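The Kitchen at Kukthorpe

So I'd been in the house four days when my brother-in-law rang to ask whether I'd found the recipe yet, and I had to tell him I'd hardly found the kettle.

It was Dad's kitchen, you see, or it had been until February, and the terms of the thing were quite simple. Charalambos Bakalis wanted to buy the name Manolakis for his bakeries, and the name came with the honey biscuits, and the honey biscuits came with a bit of paper that Dad had put somewhere safe. Charalambos was offering 4000 pounds for it. I'd have taken 200 and a lift to the station.

I started with the worktop because that was where he'd lived, really. He did his crossword there, he paid his bills there, he stood there in his socks at six in the morning waiting for toast. I took the lid off the big canister and sniffed (flour, I think, or something that had once been on speaking terms with flour). I looked under the tray. I looked under the chopping board.

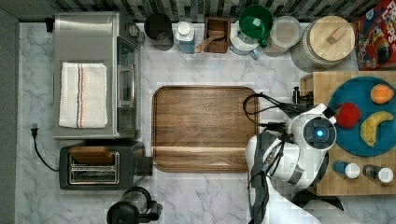

My brother Spyros turned up at lunchtime with two pasties and no plan at all. He's the eldest, so he sat down. I told him I'd done the canister and the tray and he said had I done the cereal, and I said who on earth keeps a family recipe in the cereal, and he gave me a look, because we both knew exactly who.

It wasn't in the cereal. We tipped the whole lot into a mixing bowl and Spyros ate a handful on top of his pasty, which I thought was disgusting and told him so.

After that we got a bit silly and moved everything. You know how it goes, you shift one jar to see behind it and then the jar looks wrong where it was, so you put it by the mugs, and then the mugs want to be somewhere else. I wiped as I went. Dad always had a towel folded on top of the toaster oven, and I kept picking it up to wipe with and then putting it back exactly as he'd had it. Spyros noticed but he didn't say anything, he just passed me the sponge.

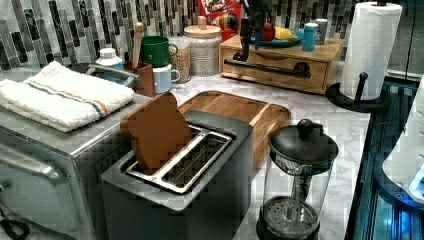 By four o'clock we were down to the old Vuvamton catalogues in the bottom cupboard, all those mixers he never bought, every one with a corner turned down. There was a guarantee for a Wekix radio we'd had when I was nine. There was a ticket stub, number 1076, from a raffle he'd talked about for years as if he'd been robbed. I read bits out and Spyros laughed until he had to go and stand in the garden.

When he came back in he'd gone quiet. He filled the kettle and asked whether I even wanted to sell, and I said it was only biscuits, wasn't it, and Charalambos would make a decent job of them, and we could mend the roof. I'd been practising that on the train. It had sounded a lot better on the train.
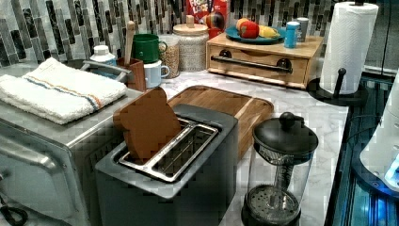
Spyros said he'd sooner have a leaking roof. He said Dad had turned Charalambos down flat in the year 2000, in this very kitchen, and had then made him stay for supper. I'd never heard a word of it! I was away by then, of course, and you miss all the good bits when you're away.

So we gave up looking and decided to try making the biscuits from memory. Spyros swore there was orange in them. I swore there was no such thing. We cleared a space, we found the rolling pin, and we argued about cloves for so long that it got dark and I had to put the big light on.
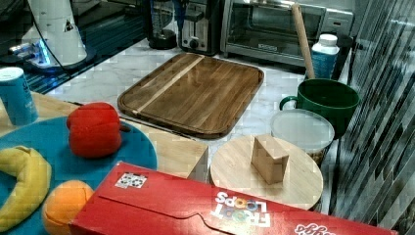

How much honey did he put in? Four big spoonfuls, and then another one when Mum wasn't looking.

That was the first thing we'd agreed on all day, so I wrote it down on the back of the radio guarantee. Then I wrote down the orange, with a question mark, to keep Spyros happy. The phone went at half past seven and I could see it was Charalambos, and my hands were covered in dough, so I let it ring.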